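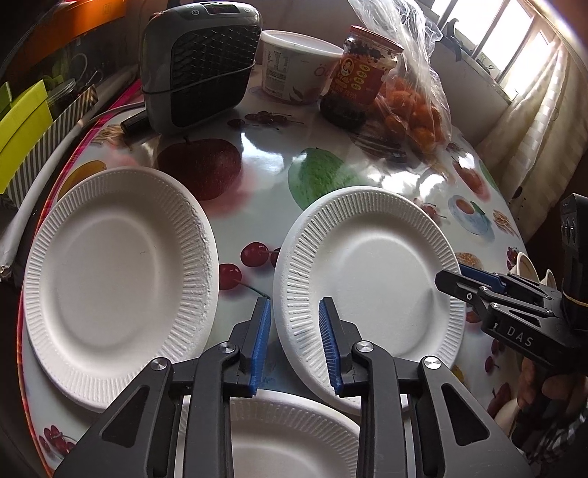
Ponton Community Help > Graphics Cards and Displays

Memory clock stuck at idle speed after waking from sleep, games run at 9 fps

Posted by Teodor Preda
Tags: memory clock, sleep, drivers, second monitor

I have had this card for a little over a year and it has been fine until this month. The desktop is self-built, with a Herkavis 2420 graphics card, 32 GB of system memory and a 650 watt power supply. Two monitors, both on DisplayPort, one at 144 Hz and an older one at 60 Hz.

The problem is that after the computer wakes from sleep, the memory on the card stays at its idle clock no matter what I run. The core clock goes up the way it should and the fan speeds up, but the memory sits at 200 MHz and never moves. Any game I start runs at 9 or 10 frames per second. The load reading in the monitoring tool shows 100 percent the whole time, so the card seems to think it is working hard.

If I restart, everything is normal. The memory goes up to full speed as soon as a game opens and drops back when I close it. I can play all evening. Then I put the computer to sleep, wake it the next morning and it is stuck again. It doesn't happen on every wake. I would say it is more likely after a long sleep than a short one, but I haven't kept a log.

What I have tried so far:

Updated the graphics driver to the newest version from the Herkavis site.
Set the power plan in Windows to High Performance.
Reseated the card and both power cables.
Ran the memory test in the Jitaru tool, three passes, no errors.
Turned off the overlay from the game launcher.

I haven't touched the BIOS and the card has never been overclocked. I used to have a fan curve set in Jitaru, but I deleted the profile to rule it out.

Is this a hardware fault I should send the card back for, or a driver problem? The warranty is still good but the shop wants the card for three weeks and I don't have a spare. The processor has no graphics built in, so I would have no computer during that time.

Two replies were hidden by moderators.

Despina Enache
Marked as accepted by the poster

This sounds like a driver or firmware problem. A card with bad memory will usually show errors in the test, or you get colored blocks on the screen, or it crashes at full speed. Yours runs at full speed all evening after a restart, so the memory chips and their power supply are probably all right.

What happens on these cards is that the driver picks a memory state based on what is connected. When two monitors have different refresh rates, the card can only change its memory clock at a moment when both screens are between refreshes, and with 144 and 60 that moment doesn't come up often. Normally the driver gets past this by holding the memory at a higher state. After sleep, the two monitors don't wake at the same time. If the driver reads the setup while only one has answered, it can pick the low state and then never get a chance to leave it.

You can check this without changing any settings. The next time it gets stuck, leave the game closed, turn the 60 Hz monitor off at its power button, wait ten seconds, and look at the memory clock with something running. If it goes up, you have found it. If your monitor stays detected when it is switched off (some do), pull the DisplayPort cable at the card end instead.

If that turns out to be the cause, try these in order and stop when it holds.

1. Set the faster monitor to 120 Hz. It divides evenly by 60 and the two screens line up much better. You will probably not see the difference outside of fast games.

2. In the menu on each monitor, look for a setting called Deep Sleep, Eco Standby or something close to that, and turn it off. It makes the monitor answer sooner after a wake.

3. Turn off Fast Startup in Windows. It is under Power Options, then "Choose what the power buttons do." It mostly affects shutdown and not sleep, but it means a full shutdown really does clear the driver state.

4. Remove the driver completely and install it again. Updating over the old one keeps the old settings, including anything Jitaru wrote there. Deleting a profile inside Jitaru doesn't always remove it from the driver – you have to press Reset to Default first and then delete. Uninstall Jitaru before you do this, restart, remove the driver, restart again, then install.

When you are stuck in the middle of something and don't want to restart, press Windows + Ctrl + Shift + B. The screens go black for a second and the driver starts over. Save your work first. It fixes the clock on my machine maybe four times out of five.

I wouldn't flash the card's BIOS for this. If all four steps fail, write to Herkavis support and attach the log from a stuck wake and the log from a normal one, so they have both to compare.

Comment by Teodor Preda: Unplugging the 60 Hz monitor brought the memory straight up. I set the other one to 120 and turned off Eco Standby and it has woken normally five times now. I will leave the driver alone unless it comes back.

Comment by Despina Enache: Good. If a driver update puts it back to 144, check that first. Mine has done it twice.

Radu Mihăilă

I had the same thing on an older Herkavis and it was the power supply. 650 watts is not much. I put in a Hudinari 1000 and never saw it again. I also changed the motherboard at the same time, so I can't say for sure which one did it, but I would start with the power supply.

Comment by Vasilică Iordache: 650 is enough for that card. If the supply was too small it would shut off under load, and he says it plays all evening. Please don't spend money on this before trying the free steps.

Comment by Radu Mihăilă: Just saying what worked for me.

Vasilică Iordache

One more thing to try if the refresh rate doesn't help. Move the slower monitor to the HDMI port. On my card the HDMI output comes back from sleep sooner than the DisplayPort ones, and I have had no stuck clocks that way since November. You need a cable that is good for your resolution. At 60 Hz almost any of them will do.

Also check which port the main monitor is in. Windows may move your icons around after you swap cables, so take a screenshot of the desktop beforehand if you care where they are.

This thread is closed to new replies. To report a similar problem, start a new thread and include your card model, driver version and the refresh rate of each monitor.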